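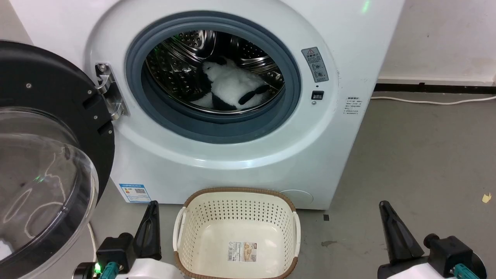
Boychuk cloth, shrinkage, carried on from the last page.

Marking out first. Letay Zeleke cut the squares from the middle of the piece, well clear of the selvedge, and I sewed the gauge marks in white cotton at 100 mm, warp and weft. Pen marks ran last time and half of them could not be read. Cotton thread pulls in a little if the stitch is tight, so leave the ends long and do not knot them.

Squares lay flat overnight before measuring. Steel rule only. The cloth tape in the second drawer reads long and should be thrown out; Jirayu Thongsuk has now labelled it as bad, which will have to do.

Warp still moves more than weft. I put this down to tension on the loom and not to the finish, as the Rimell cloth had the same finish and hardly moved in either direction. Marlene MacPherson disagrees and thinks the Rimell yarn was steamed before winding. She may be right. We have no record of it either way. Yvette Gagnon to write and ask.

Pressing: the squares pressed damp came out larger than those left to dry flat, and drew back again by the next morning. Do not measure straight off the board.

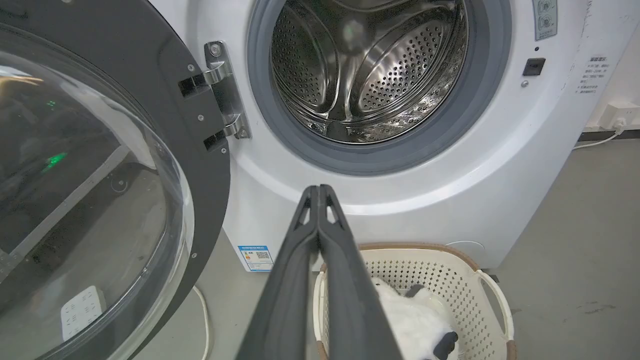 Tallidwood, September 12, 2025

Lot 863 unpacked and weighed. The cloth is heavier in the hand than the sample card. Mackenzie MacPherson checked the sett under the glass and got the same count as the card, so the extra weight is in the yarn or in whatever is left on it. A cut end smelled faintly of oil. Suggest a hot water extract on a small piece before anyone spends time on shrinkage figures, as any oil left in will throw the weights off.

Seven squares cut, numbered on sewn tape at the top left corner, face side up. Square 4 has a slub across one gauge line. Kept it, but its weft reading should be left out of the mean.

Warp marks on square 71 from the old set were measured again as a check on the rule and on me. Same reading as Letay's, so the two sets can be compared.

Colour: the brown looks redder by the window than under the bench lamp. Lidia want it matched in daylight, so the bench lamp is no use for this – move the grey card to the north sill and leave it there.

Still to do:
Hot water extract, Mackenzie.
Reply on the Rimell winding, Yvette.
New page for edge curl. The twill rolls towards the back along the warp edges and I have been flattening it under glass to measure, which may be stretching it. Try without the glass on two squares and compare.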